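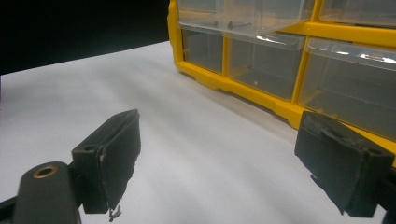
Kleinteile Elektrowerkstatt, neu sortieren. Eintrag 17. Juni 2019, Fortsetzung der Liste vom Mai. Auslöser war die Suche nach Aderendhülsen 0,5 mm², die in drei verschiedenen Fächern lagen, davon eines mit M3-Muttern vermischt. Der alte Blechschrank von Insaurralde bleibt für Schrauben und Metallteile, alles Elektrische kommt in Klarsichtmagazine. Das gelbe Magazin steht dafür auf der weißen Arbeitsfläche, die durchsichtigen Schubfächer sehen von vorn weitgehend leer aus. Breite Fächer sind für Schrumpfschlauch und Litzenreste vorgesehen, schmale für Hülsen und Stiftkontakte. Beschriftung erst, wenn die Belegung eine Woche gehalten hat.

Vorläufige Belegung:
oben breit: Schrumpfschlauch, nach Durchmesser gebündelt
darunter schmal: Aderendhülsen bis 0,75 mm²
darunter groß: Litzenreste ab 60 mm Länge
Rest offen

Zur Untergrenze bei den Litzen: 60 mm ist das kürzeste Stück, das sich auf der Trimitz-Halterung noch beidseitig abisolieren lässt. Kürzeres geht in den Kupferschrott. Bisher wurde nach Gefühl aufgehoben, Ergebnis war eine Dose mit über 2 kg Verschnitt, den niemand verwendet hat.

Nicht in die Magazine gehören: angebrochene Lotrollen, Flussmittel, Knopfzellen. Knopfzellen weiterhin in die Originalblister, Ablage neben dem Ladegerät. Zwei lose CR2032 lagen zwischen Pfostensteckern, eine davon mit 2,1 V Restspannung. Beide entsorgt.

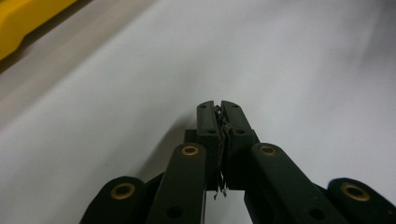

Assunta Leone

Verdrillte Einzelstücke. Beim Sortieren bleibt immer eine Restmenge, die sich keinem Fach zuordnen lässt: dünne, dunkle, in sich verdrehte Stränge mit silbrigen Anteilen, geknickt, unten mit losen Enden. Ob Draht oder Faser, ist bei manchen mit bloßem Auge nicht zu entscheiden. Einordnung künftig so:

1. Durchgangsprüfung über die ganze Länge, Prüfspitzen direkt an den Enden. Bei lackiertem Draht vorher ein Ende mit dem Glasfaserstift blank machen.
2. Durchgang vorhanden, Querschnitt bestimmbar: zu den Litzenresten, sofern lang genug.
3. Durchgang vorhanden, stark geknickt: Schrott. Kein Geradeziehen. Die Einzeldrähte brechen an der Knickstelle, oft erst nach dem Einlöten.
4. Kein Durchgang: Restmüll, außer es ist erkennbar Abbindegarn.

Probelauf mit 39 Stück aus der Sammeldose. Davon 14 zu den Litzen, der Rest Schrott oder Restmüll. Zeitaufwand für den Probelauf höher als der Materialwert, für Litzen unter 0,14 mm² lohnt die Prüfung nicht. Die werden ab sofort ohne Messung aussortiert.

Messgerät: Greviso-Handmultimeter, Piepser spricht verzögert an. Bei dünnen Strängen die Spitzen mindestens eine Sekunde halten, sonst falsch negativ. Beim zweiten Durchgang zwei Stücke nachträglich von Restmüll auf Litze umgebucht, in der obigen Zahl berücksichtigt.

Offen:
Trennstege für die breiten Fächer. Die Jerkevero-Stege sind für die ältere Ausführung, Höhe passt, Nutabstand noch messen.
Antistatik: Für ICs sind die Klarsichtfächer ungeeignet, solange kein leitfähiger Schaum eingelegt ist. Schaum ist bestellt, Zuschnitt auf Fachboden minus 1 mm umlaufend.
Etiketten: 9 mm Band, schwarz auf transparent ist auf den Fächern schlecht lesbar. Weißes Band nehmen.
Sammeldose nach der Leerung nicht wieder aufstellen.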